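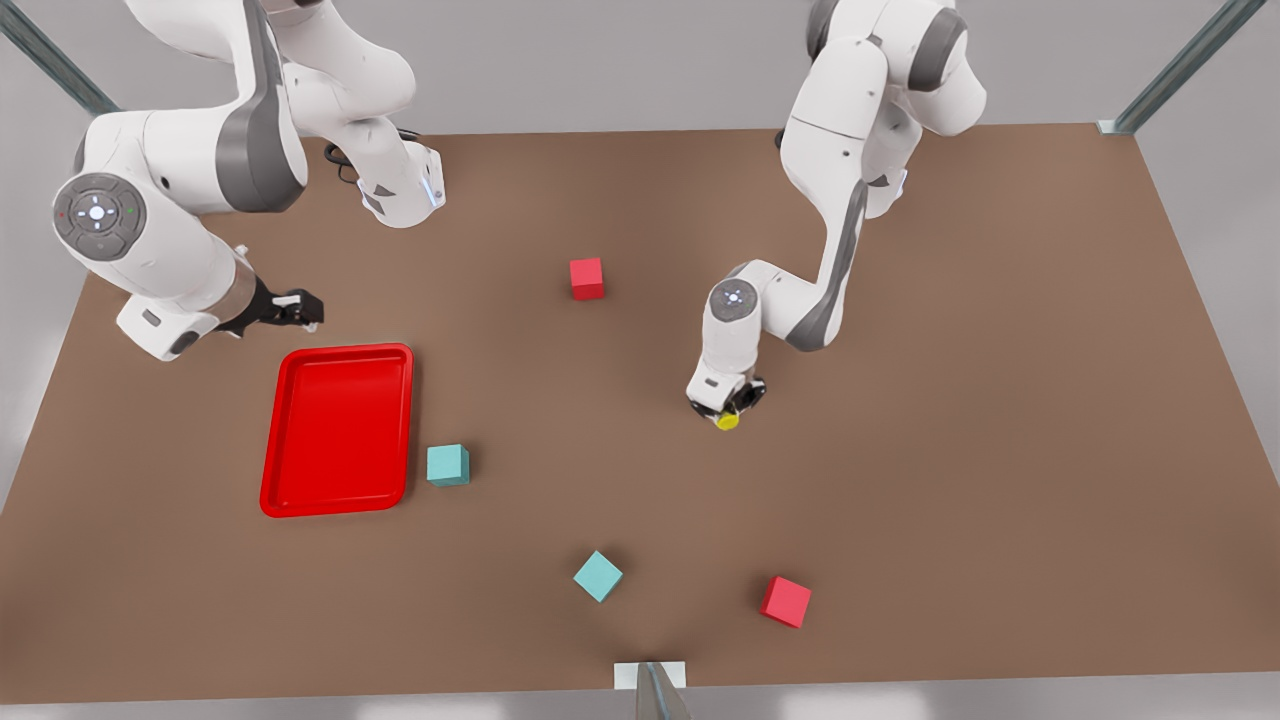
3 min read

Moving from a flat to an allotment shed: oil or wax for an old table?

plumbago_pete
Evening all. I've taken on a plot at Nascombe (number 163, if anyone here is a neighbour, do come and say hello!) and it came with a shed and, inside the shed, a rather handsome old kitchen table. I'd like to use it for potting on and for the odd mug of tea, and I can't decide what to put on the top. My father swore by linseed oil for everything, cricket bats included, but that was almost 40 years ago and I dare say things have moved on. It has a few rings and one nasty scorch, which I don't mind keeping. What would you all do?

Stultska
Welcome to the plot life, Pete. Raw linseed takes an age to dry in a damp shed and goes sticky, and then every bit of compost you own ends up glued to it. I'd go for a hard wax oil – two thin coats, a good rub down between them, and leave the door open if the weather lets you. I did mine in June and it's still going strong after three summers of abuse.

mrs_iyer
I'm going to disagree with Stultska, very fondly. Hard wax oil is lovely indoors but it's a lot of money for something you're going to stand wet trays on. Boiled linseed thinned with a bit of white spirit did perfectly well on my bench. Do lay the rags out flat outside to dry afterwards, though, and don't leave them in a heap, as they can catch fire all by themselves.

Stultska
Fair point about the rags, and I should have said it too, it goes for my stuff as well. I still say yours will be black with mildew by the second winter :)

mrs_iyer
It's on its fifth winter and it's brown as a conker, thank you!

Přemysl Halás
May I put in a word for nothing at all? My grandmother scrubbed her table with soap and a stiff brush every week of her life and it was pale and smooth as a pebble. A potting table gets knocked about whatever you do. Spend the money on seed potatoes.

plumbago_pete
What a lot of kindness, thank you. I rather like the scrubbing idea, but the grain has opened up badly at one end and I'm worried about splinters. Would 1200 grit be too fine to start with? I have a whole packet left from doing the car.

Stultska
Far too fine, you'd be there till Christmas. Start with 80, then 120, and stop there, or the oil won't soak in.

mrs_iyer
On that we agree.

plumbago_pete
Right, 80 it is, and I'll try the linseed on the underside first and see how I get on with the smell.

Recent topics
Slugs in the cold frame again
Shed roof felt – nails or glue?
Has anyone grown Plirnness beans?
Water butt taps that don't drip
Nascombe plot swap and spare seedlings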